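Trullcombe Plate Scraper, by Plimard
Wide silicone blade, short handle. For plates, bowls and trays. 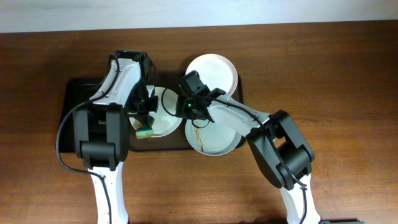 Why I stock it

I sell plenty of kitchen bits and I use maybe a quarter of them at home. This one lives beside my sink and has done since October. I do a big saucy dinner most Sundays (my mum's beef stew, usually, the one that goes on after breakfast and takes all day) and I got sick of gravy going down the drain and setting like concrete in the trap. Our plumber charged me $92 to tell me to scrape my plates. Fair enough!

So I went looking for a scraper and tried a heap of them. Most were too stiff to follow the curve of a bowl, or so floppy that they just smeared things about. The Trullcombe is the first one I've liked enough to order in for the shop.

What it's like to use

The blade is soft along one long edge and firmer on the short end. Soft edge for sauce, short end for the cheese that's welded itself to the lasagne dish. One wipe around a dinner plate and you've got most of it, and then the plate can go straight in the dishwasher without a rinse. I'm on tank water, so that matters to me more than it might to you.

It's fine on ceramic, glass, enamel and non-stick. I wouldn't take it to a barbecue plate. Rafferty Ferreira from the cafe up the road did exactly that with his, on a Tuesday lunch shift with the plate still going, and came in the next morning for another one.

The nitty gritty

Blade: food-grade silicone, 7 cm across on the short end
Handle: beech, oiled
Colours: charcoal, mustard, a sort of eucalyptus green
Dishwasher: blade yes, handle no (it pulls off with a bit of a tug)
Hanging loop: yes, cotton cord

The mustard one does stain if you leave it sitting in curry or anything with turmeric. You can't really tell on mustard, come to think of it, but the green goes a bit murky. Sunlight on the windowsill brings it back after a few days.

Pair it with

The Umside sink caddy, if you want somewhere for it to drip. I also like the Harju dish brush for whatever's left in the corners of a roasting tray. The bristles are stiffer than they look, so go easy on anything you're fond of.

Spare blades

Sold in packs of 2. I'm still on my first, but Vesna Papadopoulos, who packs all our orders, has a house full of teenagers and has been through a couple. They fit both the old handle and the new one with the rounder end.

Postage

Orders go out from the shop on weekdays. The scraper is light enough to travel as a large letter, and you can add two packs of blades before it tips over into parcel rate. If you're getting the caddy as well, it all goes as a parcel under 800 grams. Pick-up is free, just ring first so I can pop it behind the counter for you.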